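Build the simulation first, then buy the metal

Everyone at the Talcombe shared workshop wants to start with the motors. I did too, in August. 133 quid on servos, four of them cooked by the weekend. My own fault.

So my view now, and I'll argue it with anyone: do the table in software before you cut a single bracket. Put clutter on it. Proper clutter, a book, a banana, some lump in the way. A bare table teaches you nothing about grabbing stuff.

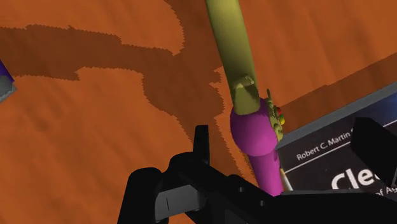 And the close view matters most. People park the virtual camera miles off becuase it looks nice, then wonder why the fingers are a mess near anything round. Get it down by the wrist. Shadows on as well, your real bench has a lamp over it.

Yes it's slow. My old PC does 17 frames a second on a good night. Still cheaper than servos. And you can leave the wide view running to check the elbow, which I always forget untill it's through a wall.

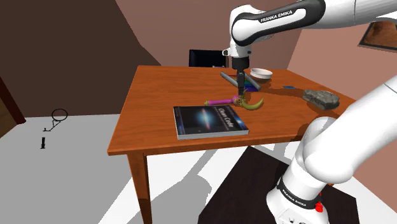

Róisín Ní Mhurchú wrote back to say I've got this backwards. Simulated friction is a guess, she reckons, and a month on screen taught her less than one evening with a cheap arm and a bag of spuds. Break a few things early, was her advice.

Fair on the friction. Not budging on the rest.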